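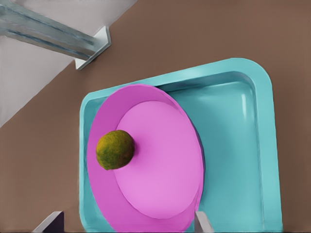

Slide 1. Yellow-green, on pink.

How Long Is "Until Done"? Notes for the talk on recipe writing

Wait for people to sit. They won't. Start anyway.

Hello, I'm Sveva Sala, and I edit recipes for a living. My mother describes this to her friends as "typing." I've been at it long enough to have read the instruction "season to taste" more often than my own name, and I still don't know whose taste.

Tonight is about time. Recipe writers lie about it. They don't mean to, mostly. They stand in a kitchen they know, with the onions already chopped by a previous version of themselves, and they write down "ten minutes."

Ask for hands: who has ever caramelized onions in ten minutes? (If a hand goes up, move on. Do not engage.)

Background, keep it short. Barbieri hired me to clean up a community cookbook. I was told it had 200 recipes. It had 199 and a blank page headed "Nonna's Lamb," which I left in. I cooked as many as I could stand and wrote down the real time next to the printed one.

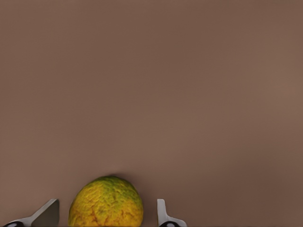 Balorov, 10/07/2022

Updated for the Balorov crowd. Cut the bit about altitude, they've heard it. Add the soup.

The soup: printed time, half an hour. The first line of the ingredients is "beans, soaked overnight." So the soup takes half an hour in the same way that I am a concert pianist, apart from the lessons. Pause here. Drink water.

Three words I now circle in red:

"Meanwhile." Usually means you should have started this before the last step. I found one recipe with four meanwhiles in a row. You'd need a second cook and possibly a whistle.

"Simply." Tends to show up right before pastry.

"Chopped," sitting after the comma in the ingredient list. All the work in the world can hide behind that comma. Two pounds of squash, peeled, seeded, cubed. Prep time: five minutes. 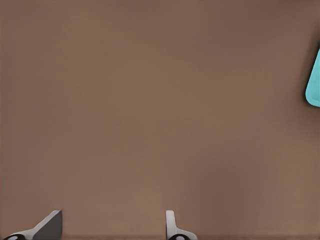 And the squash recipe came from Settimio Santoro, a lovely man, so I called him. He said five minutes was right. I asked if he'd timed it. He said his wife does the squash.

Leave room for the laugh. In May there wasn't one.

What I do about it now. I ask every writer to start the clock with the groceries still in the bag and stop it when someone has a fork. The numbers that come back are terrible. One pie arrived at 392 minutes, with chilling, and the author wanted to know if we could call it "about an hour, active." We went back and forth. We printed both numbers, and I got one angry letter, which was from the author.

If they ask about ovens: yes, yours is wrong. Buy the thermometer. Mine says Troltel on it and lives on the middle rack. 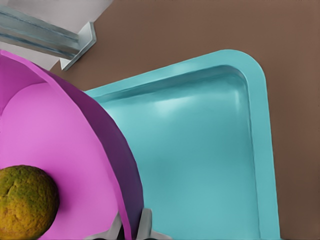 Slide 4. Blue tray, brown table.

Last section, skip if running late (you will be running late).

Doneness cues beat minutes. "Bake until the edges pull away from the pan" travels well. "Bake until golden" is weaker, as I learned after seeing what people will call golden. "Bake until it smells right" got a note from me in the margin, and then I made it, and it did smell right, so I took the note out.

Read the gingerbread one aloud if the microphone is behaving.

Questions. Someone will ask about air fryers. Say you'll come to that, then take the person in the back. Books are on the table by the door, exact change preferred.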